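Cuidado de las cestas de mimbre con forro de tela

Sección de mantenimiento del boletín de Furnley. Por Lena Brzozowska

En las últimas semanas han llegado al taller varias consultas sobre cestas forradas que se usan a diario para fruta. La mayoría se refiere a dos averías: holgura en la base del asa y manchas en el forro. Ambas se previenen con una revisión periódica y con algo de orden en lo que se mete dentro.

Estructura. El mimbre trabaja bien entre el 40 y el 60 % de humedad relativa. Por debajo de ese margen la vara pierde flexibilidad y se agrieta en las curvas cerradas, sobre todo en el arranque del asa. Para comprobarlo se sujeta el borde con una mano y se mueve el asa lateralmente con la otra. Si hay juego, conviene humedecer la unión con un paño, recolocar la vara y dejarla secar atada durante una noche. No se debe encolar en húmedo. En el modelo Kudus, con asa alta de arco, la carga máxima que admitimos es de 2875 gramos repartidos por el fondo. El ensayo de fatiga se hizo con 4000 ciclos de elevación y dejó 2 varas abiertas en la muestra, las dos en el mismo lado.

Forro. Los forros de algodón se lavan a mano, en agua fría y con jabón neutro. El encaje encoge más que la tela de fondo, de modo que el primer lavado se hace siempre por separado y el planchado, del revés. Las lazadas se deshacen antes de lavar - si se dejan hechas, el pliegue queda marcado. Para manchas de fruta recomendamos el quitamanchas Cornex diluido, con una prueba previa en la costura interior. Los forros de recambio Kołodziej llevan la referencia 102 y se sirven en crudo.

Contenido. Es el punto que más se descuida. La fruta madura ablanda la tela por contacto y atrae mosca, y los cítricos con la piel dañada dejan un cerco difícil de eliminar.

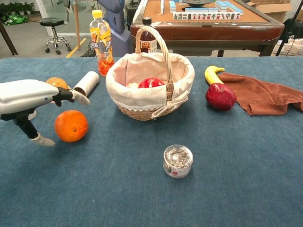
El reparto del peso importa más que la cantidad. Las piezas redondas y firmes van al fondo, centradas bajo el asa, y lo blando se coloca encima o se queda en la mesa. El plátano es mejor dejarlo aparte, como el que está a la derecha de la cesta, porque acelera la maduración de lo que tiene al lado. Las botellas tampoco deben ir dentro: concentran la carga en un punto y deforman la base; detrás del asa, de pie sobre el tapete, no molestan. Con un forro claro de flores pequeñas y remate de encaje como ese, una pieza roja con la piel abierta basta para obligar a lavarlo entero.

Frecuencia. Revisión del asa una vez al mes y lavado del forro cuando haya mancha, sin esperar a que se seque. En diciembre, con la calefacción encendida, se puede pulverizar agua sobre el mimbre cada dos semanas, con el forro retirado. Los recambios pedidos antes del jueves salen del taller esa misma semana.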